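Newsroom | Products | Case notes | Careers | Contact

Losau puts robotic fruit handling through workplace trials with Prakinance

By Hatice Toprak, Wednesday
Reading time: 3 minutes

Losau, the contract food-packing business, has begun the second stage of its trial of Rusadum, an arm-mounted handling system supplied by Prakinance. The stage covers the transfer of delicate items from a flat work surface into an open bowl, a task now done by hand on the fruit portioning line at the Tremblay site.

Trial work is being done in a shared development room before any equipment is fitted at Tremblay. Portioning staff attend in pairs and work alongside the engineers for the length of a shift. 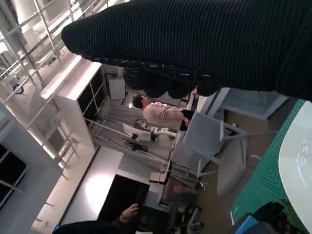
Losau employs 65 people on portioning across all shifts. The company has confirmed that no posts will be removed as a result of the trial. Staff who now spend a full shift lifting and placing fruit will divide their time between inspection, line changeover and supervision of the arms. Time spent on repeated lifting by any one person will be capped at 3 hours per shift once the first cells are in use.

The target for the second stage is 80 completed transfers per hour, with the fruit released inside the bowl and no contact between the gripper and the rim. Grip force is set by the operator from a short menu. Changes to the setting are logged against the shift and can be reviewed by the line lead.

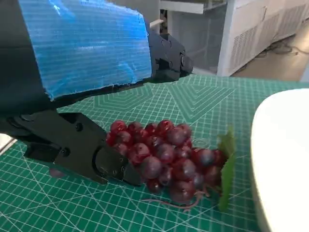
Bunched fruit was chosen as the first item as it has no fixed shape and offers few flat faces to hold. The gripper must close on part of the bunch and carry the remainder with it. Single items such as apples and pears will follow in the third stage.

Gaétan Landry, technical lead at Prakinance, said: "The approach angle matters more than speed at this point. If the fingers come in too steeply they press the fruit into the surface. We have asked the portioning staff to tell us where they would take hold, and their answers have gone into the settings."
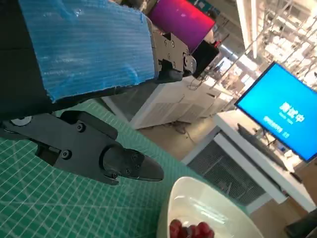
Rusadum trial: the gripper over the work surface, with red grapes in the white bowl.

Training for the new duties takes 5 days. It covers safe stopping, clearing a dropped item, cleaning the fingers and reading the fault list. Staff who complete it move to the operator pay band from the start of the next pay period, whether or not a cell has been fitted on their line.
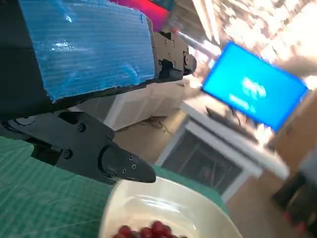
Clearance at the bowl is the main point still open. The release position is defined relative to the rim, and staff have asked for a wider margin for deeper portions. The finger narrows to a pointed tip, so a small error in height can bring it close to the rim when it is held just above the bowl. Prakinance will supply a revised height setting for the next session.

Results from the second stage will be given to staff at Tremblay in August, ahead of a decision on the first cells.

Press enquiries: Hatice Toprak, Losau communications office.

Back to newsroom | Next release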